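4.2 Montaje en el aula y toma de datos

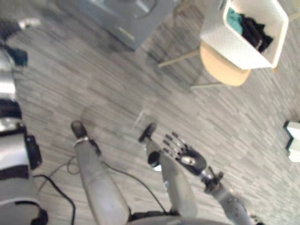

Figura 2. Vista desde la cabeza del humanoide, con los pies sobre la moqueta y la mano derecha abierta, palma hacia abajo. Al fondo, la silla con el recipiente de ropa.

Las sesiones del curso Isah se hicieron en el aula de Cladcombe, siempre por la tarde, con los estudiantes en 2 turnos. Tarea: recoger prendas de un recipiente colocado sobre una silla. Misma consigna para los dos turnos, sin guion escrito. En la Fig. 2 la mano queda junto al pie derecho, lejos todavía de la silla; el recipiente blanco contiene ropa negra y una tela verde azulada.

En total, 1137 episodios válidos. Se descartaron los que tenían la muñeca fuera de plano y los grabados antes de recalibrar (septiembre). El etiquetado lo hicieron los propios alumnos con la plantilla de Dakau, revisado despues por Č. Hudec. Desacuerdos sobre todo en el inicio del agarre, ver 4.3.

Cables por el suelo, en esta vista uno cruza entre las piernas. Para las pruebas con desplazamiento se pidió a cada turno que los recogiera antes de empezar; no siempre se cumplió y queda anotado en el registro de sesión. La comparacion con los datos de Cudatdale se limita a los episodios sin desplazamiento, los demas no son comparables por la altura del asiento.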